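Cones for the end of the driveway
Wednesday, May 9, 2018

The county finally started on our road in October, tore up the shoulder from the Orndale turnoff to the creek, and left it that way all winter. The work itself is done now, but the edge of the pavement drops off right where our driveway meets the road, and there is no date for the last bit of fill. Two delivery vans have put a wheel in the hole so far. I decided it was time to have my own cones.

I had never bought a traffic cone before and assumed they were all the same. They come in a lot of sizes and weights. The little plastic ones they sell for soccer practice are no good for this, because a truck going by at 60 will blow them over. What you want is a cone with a separate rubber base, or one where the base is heavy enough that you notice it when you pick it up. You also want reflective bands if it is going to be out after dark, and ours will be.

New ones with a proper base were more than I wanted to pay. Dildale Supply in town had them in the catalog but not on the shelf, and the shipping cost nearly as much as the cone. So I went looking for used ones and found a man named Aatos Miettinen who was clearing out a paving yard on Degefa Road. He had stacks of them along the back wall of a shed. He let me pick through and take what I liked.

I spent a while at it. A used cone is mostly fine as long as the body isn't split and the base lies flat. Things I looked for:

Cracks near the bottom, where the body meets the base. If there is one, leave it. It will only get longer.

A base that has curled up at a corner. It rocks on the ground and the wind gets under it.

Reflective film that has gone dull. I took a flashlight and held it up next to my eye, which is the only way to tell. Some that looked good in daylight gave back nothing.

Chipped film I didn't mind so much. It doesn't look great, but a band with a worn edge still throws back plenty of light if the rest of it is sound.

I came home with more than I went for. Most of them went behind the garage, and I kept the best ones out on the floor to clean.
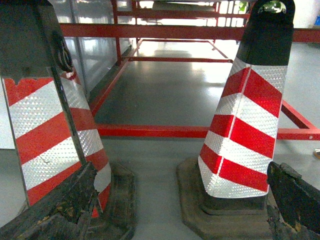

Two of the red and white ones. The diamond pattern in the white bands is the reflective part.

The bases were the dirtiest. I used a stiff brush and a bucket of warm water with dish soap, and did the bases first so the dirty water didn't run over the clean part. For the bands I switched to a soft rag. I had read that you should not scrub reflective film or use any kind of solvent on it, and I believe it. There was a spot of old paint on one band that I went after with mineral spirits, and the shine came off along with the paint. It is a small spot, but I can find it every time with the flashlight.

The black part at the top just needed wiping down. If you carry them, carry them by that end and not by the body. The body gives when you squeeze it, and on the older ones I think that is how the film starts to come loose.

One cone had film lifting along the seam. I dried it overnight, pressed it back down with a little contact cement and wrapped it with a strip of bedsheet until it set. It has held so far, but it hasn't been through a hard rain yet.

As for where they go, I paced it off on Sunday evening. The first one is 60 feet back from the driveway on the side people come from, and the rest follow the edge of the drop. I tried them closer together at the start and my neighbor stopped to ask if the road was closed, so I spread them out. I also checked with the county office before putting anything near the pavement. They said it was all right as long as the cones stay on our side of the edge and don't force anybody over. I would call your own office before doing the same - the answer may be different where you are.

After dark I drove past from both directions. You can see them well before the curve with the low beams on, which is all I wanted.

The ones behind the garage are stacked under a tarp. Stack them base to base and don't leave them in full sun, or they stick together and you end up standing on one while you pull on the other. I may sell a few. If you're out past Orndale and need one, leave a comment.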